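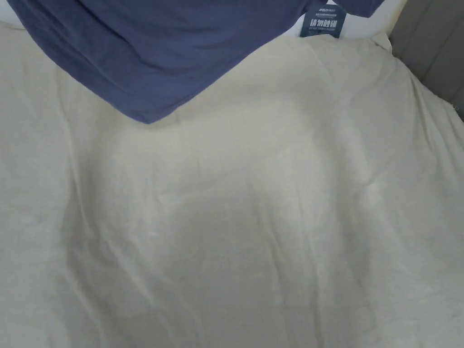
1/
Raimonds Priedītis
October 2026

Two grippers, one head camera, a lot of cloth. The Avitz and the Broletti have both been sold to us as the answer for fabric. I've had them in Masarstead long enough to have opinions, so here's the thread I said I'd write. Short version: keep your money in your pocket a while longer.

2/
Look at the cream cloth from up there. Plain, matte, draped over something lumpy, and half of what reads as a fold is shading. The blue-violet fabric at the top is easy by comparison, it has a clean edge against the cream. Any demo that only shows you a colored garment on a pale background is showing you the easy half.

3/
The setup, for people who will ask. Same arm for both grippers. Same controller, same cable run, same pile of cloths. The only thing I swapped was what's bolted to the wrist, and the finger offset that goes with it. I redid the hand-eye calibration after every swap. It's dull and it eats the morning. If somebody shows you a comparison and can't say when they last calibrated, stop reading.

4/
The Avitz is a two-finger parallel gripper with soft pads. The sales sheet says "fabric ready." As far as I can work out, fabric ready means the pads are a bit grippier than the ones on the regular model. They're glued on. One came unglued.

5/
The Broletti has thin, angled fingertips that are supposed to slide under a hem. I wanted to dislike it because the brochure is insufferable. On a table edge it's good. On cloth that's lying over other stuff, the tip has nothing flat to slide along, so it pokes the thing underneath and the arm throws a force fault.

6/
Which brings me to pinch points. A cloth like the cream one does give you one or two real handles. There's a gathered corner up near where it meets the grey-brown panels, standing up in a little fold. A person would grab that without thinking. The stock grasp planner on the Broletti ranked the wide pale patch in the middle higher. Why? Flat and well lit, I guess. It loves flat and well lit.

7/
The Avitz planner did go for corners more often. Before anyone quotes me as saying Avitz wins on perception: it also went for loose threads. You can see a few frayed ones along the right-hand border of that cloth. A thread against a darker surface is a lovely sharp high-contrast feature, and it's useless as a place to pick something up.

8/
Someone from Kazlauskienė (they resell the Broletti here) told me I should be using their depth add-on. Fine. I borrowed it. On bare cream fabric the depth map came back with the ridges smoothed over and holes in the hollows. Turning up the filtering filled the holes with invented surface. I'd take the holes. At least a hole tells you it doesn't know.

9/
Camera position, then. Everybody wants the camera on the head now. You get the overview, it's handy for teleop, and the footage looks great in a funding deck. For cloth I'm not sold. The hand ends up between the lens and the thing you care about at the exact moment you care about it. A wrist camera has its own troubles but it doesn't do that.

10/
The head view also flattens everything. Those two thin creases running side by side toward the bottom: how deep are they? I can't tell from one view and I don't believe your network can either. Show me a second angle and a ruler.

11/
Labels. There's a dark teal one up top with 请勿触碰 on it and a line of tiny English under that beginning DO NOT TOUCH. I asked both vendors whether their stack does anything at all with text. Avitz said it was "on the roadmap." Kazlauskienė sent me a link to a video about something else.

12/
I ran the text question myself with the generic model that ships on the Avitz controller. Big white characters, fine, it reads them. The small line, sometimes. The blurry one near the top of the label it read as a different word each time, with the confidence bar well into the green. I can't read that line either. I'd like software that admits it.

13/
And reading is the cheap part. Nothing downstream used the text. Grasp scores before and after the reader was switched on were identical to the last digit. So when you see "understands its surroundings" on a slide, ask what changes in the motion plan. If the answer is a caption in the corner of the screen, you've bought a caption.

14/
OK, numbers, with all the usual warnings. The trial log has 2,953 grasp attempts across both grippers. The vendors define a success as cloth between the fingers at lift. I define it as cloth still between the fingers 5 seconds later, arm moving. Change that one definition and the ranking flips. I'm not going to post a percentage, people will screenshot it without this paragraph.

15/
What flips it: the Avitz grabs more often and lets go more often. The Broletti misses a lot, but once it has a hem it hangs on. If you're folding at a clean table, Broletti. If you're just dragging a cover off something and don't care about neat, Avitz. If you're doing both, you want a third thing I haven't seen on sale.

16/
Overlapping cloth is where both fell apart. Picture the blue-violet piece resting where it overlaps the cream one. You want the top layer only. The Avitz pads are wide, so they took both layers more than 3 times as often as the Broletti did. The Broletti, in return, got its tip wedged under the wrong layer and then reported a perfect grasp. I've met people like that.

17/
Controllers, quickly. The Avitz box has a decent force loop and an awful interface. Settings live on two different pages and one of them silently wins. The Broletti box is pleasant to use and I couldn't find out how fast its force loop runs. I've asked. "Real time" isn't a rate.

18/
Some of you will say train a policy on it and stop complaining about planners. I have. It learned my lighting. Moved the lamp over by the width of a chair and it went off hunting shadow bands on the cream cloth again. Maybe more data fixes it. Maybe. I was hearing that in March too.

19/
Things I'd ask before buying either one:
What counts as a success in your figures?
Was the cloth flat on a table?
Any plain pale fabric in the test set, with nothing printed on it?
What happens when the pad comes off?

20/
Where I've ended up for now: Broletti fingers on the bench, wrist camera doing the last stretch, head camera kept for the overview and for teleop. The Avitz is back in its case and I still haven't decided whether to send it back. The replacement pad arrived without glue.

21/
Replies are open. If you work for either company please say so in your reply. Raw logs when I've cleaned up the file names, don't hold your breath.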